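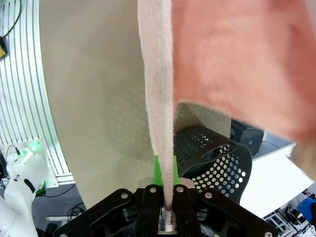 A pink towel held by its folded edge between the green fingertip pads.

Tips for teaching a towel task by hand

These are notes for people who already have an arm on the bench and want to record towel handling, either by moving the arm directly or by driving it from a leader arm or hand controller. Most of them came out of 177 recordings made in the Trostach workshop in March.

Before you start

Use the same towel for a whole batch. Terry cloth is easier to hold than a smooth dish towel, but it sheds. Shake it out away from the arm and brush lint off the fingertip pads between batches.

Wipe the pads with a damp cloth and let them dry. Don't use furniture polish or anything else that leaves a film.

Tie up loose cables before you lift anything. A hanging towel will catch a connector on the way past.

Check the screws on the finger links with a hex key. Snug is enough. If one works itself out twice, put a drop of medium threadlocker on it.

Picking up

Go for a folded edge or a hem. A single layer slides out when the arm speeds up. Bring the fingers in from both sides of the fold, close slowly, and wait 2 seconds before lifting so the recording has a clear grasp in it.

Lift straight up first and move sideways second. If the towel swings, stop and let it hang. Fast moves blur the wrist camera, and those stretches are hard to learn from.

When guiding by hand, hold the arm above the wrist and keep your fingers out of the camera's view. With a remote setup, stand where you can see the real towel. Working from the screen alone makes people reach too far.

Folding and letting go

Lay the far edge down before the near one. Open the fingers only a little, back off level with the table, then open fully. Opening wide right away drags the top layer.

If you miss a grasp, back up and try again in the same recording. Keep it if the second try is clean. After 3 misses, delete it and start over.

Keeping track

We label files with the towel, the operator and the start position. Bleddyn Voyle uses Grukari for this and I use a paper notebook. Either works if you write it down right after the run.

Start the towel in a different place each time, including crumpled and half off the table. Almost 2 hours is as long as one person should drive without a break. Grasps get sloppy after that.

Wash the towels without fabric softener. It makes them slippery.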